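Fouad Kanaan, Les Normes en partage, éditions Liritz, 300 pages

Kanaan veut expliquer comment les États finissent par adopter les mêmes normes techniques. Sept chapitres, dont quatre déjà parus en revue, et une introduction qui promet beaucoup – trop, à mon avis. 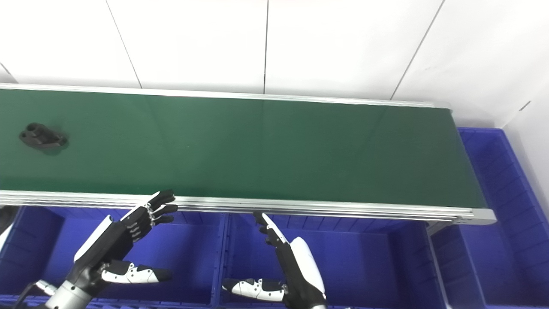

Convoyeur à bande verte, avec une pièce moulée gris foncé.

Le chapitre sur les accords de Dridbridge tient debout. Ailleurs, la « communauté d'experts » sert à tout expliquer, et l'on cherche en vain les rapports de force. Khoury avait déjà soulevé l'objection, Kanaan l'expédie en note 18.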